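From: Arnout Van Damme
To: grippers list
Subject: Re: Fingers and pads for the hand-held units - which set to keep?

On Adoración Prieto's question, which I quote in full so that those who joined in December can follow:

> Hello all,
>
> We have two sets of fingers for the hand-held grippers and I need to
> know which one to order more of. The first is the plain white finger
> with the flat face. The second is the Zornis set, which is softer and
> curls round whatever you pick up. Skerkside have used both and I would
> like to hear from them before I spend anything.
>
> Also, Mi-kyung says the wide lens makes things near the rim hard to
> label. Is that a problem with the lens or with where people hold the
> gripper?
>
> Last thing. Has anyone run two grippers at once for a whole morning
> without losing track of one of them? Belmonte gave up after an hour
> and went back to one.
>
> Adoración

Adoración,

I can answer most of this from our side. Erlinda Sebastian did the bulk of the handling and Rogelio Ocampo looked after the files, so correct me if either of you reads this and disagrees.

Fingers first. We did 111 picks with each set, same objects, same order, same two people. The objects were the usual mix: mugs, a wooden spoon, a sponge, folded tea towels, a bunch of keys and a thin plastic lid. The flat finger dropped fewer of the hard things and was much better at the lid, where you need an edge to get underneath. The Zornis fingers were better with the sponge and the towels and with nothing else. They also take longer to let go. You open your hand and the towel stays put for a moment, and then people shake the gripper, and the shake ends up in the recording.

I would order the flat ones. If you do a lot of cloth, keep one Zornis pair in a drawer.

The mesh pad matters more than I expected. We ran the flat finger for a while with a smooth pad and the keys slid about. With the diamond mesh they stayed where they were gripped. The mesh does pick up lint from the tea towels, and Erlinda brushes it out with an old toothbrush between sessions. We have not worn one out yet. 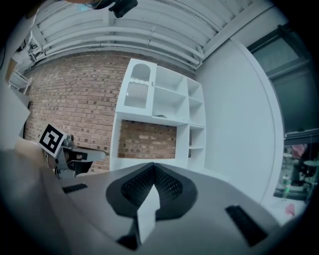 On the lens, I think it is a bit of both. Straight lines bend a lot towards the rim and there is no getting away from that with a lens this wide. The middle is fine. When Mi-kyung went through our first batch, nearly all the clips she marked as hard to label were ones where the person had reached in from the side, so the object only came to the middle at the last second. We now ask people to point the gripper at the thing first and then move in. It feels slow for the first few goes and then you stop noticing.

We did try a narrower lens that Rogelio had from the Briltska trials. Labels were easier but the second gripper was out of view most of the time, and tracking got worse. I sent it back.

Two grippers at once: yes, we have done it, but with some trouble along the way. Things that helped us:

Start with both markers facing each other. If one gripper begins behind your back the software takes a long time to find it, and sometimes does not.

Tilt is fine up to a point. The marker can lean quite a way before it is lost. It goes when it is nearly edge on, or when your sleeve covers it. Short sleeves, or roll them up.

Print the markers matt. Our first ones were glossy and the ceiling lights washed them out in one corner of the room.

Keep takes short. We settled on 30 seconds at most, with 15 for single picks. Belmonte were doing very long takes, as far as I know, and one bad stretch spoiled the lot.

Plain white walls gave us more trouble than anything with a pattern on it. If you have the choice, work where there is some texture behind your hands. Shelves are good too. We moved from our old room for this reason and the number of lost takes went down straight away. I do not have a proper count from before the move, so please don't quote me on how much.

Rogelio has the logs for the last 3000 takes on the Skerkside server, with the finger type in the second column. The early rows have the left and right units swapped. He has put a note at the top of the file saying where that stops. Ask him for a login if yours has lapsed.

One question back to you. The rubber strips on our units are starting to lift at the ends on the older body, and the glue we have does not hold them for long. Did Briltska ever tell you what they use? I wrote to them last month and have heard nothing. If you have a spare tube of whatever it is, Erlinda could collect it when she comes over for the arm tests.

I will send the pick tables separately, as the list strips attachments.

Arnout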